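Working Alongside the Tidying Robots: Guidance for Lounge and Guest Room Staff

Relta units now share the lounge and room-tidying work at Grevmont. Staff remain responsible for the finished room. The steps below apply to all housekeeping employees at the Skostilmont site.

Before a unit starts

1. Walk the room and remove glassware, food and guest belongings.
2. Sign in at the Barbier panel and select the room.
3. Keep a clear space of 2 meters on every side of the unit.

While a unit is working

Soft items such as pillows are assigned to the unit. Leave a pillow on the floor where it lies until the unit reports the task as done or asks for help. If help is requested, press Pause, wait for the arms to stop, and approach from the side.
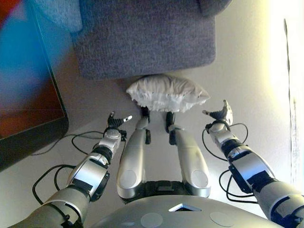

Will the robots reduce my scheduled hours?

Scheduled hours stay the same. Time freed from floor-level pickup is moved to inspection, linen checks and guest requests, and each employee receives 18 hours of paid training for these duties.

After the unit finishes

4. Inspect the seating and replace any pillow with a stained or torn cover.
5. Record the room as Accepted or Returned. A returned room goes to a member of staff.
6. Report any loose cable to Maintenance before the next room is selected.

Employees may decline to work beside a unit until their training is complete. Supervisors will assign other rooms during that period. The panel stores the last 400 room records, and staff may ask to see entries carrying their own sign-in.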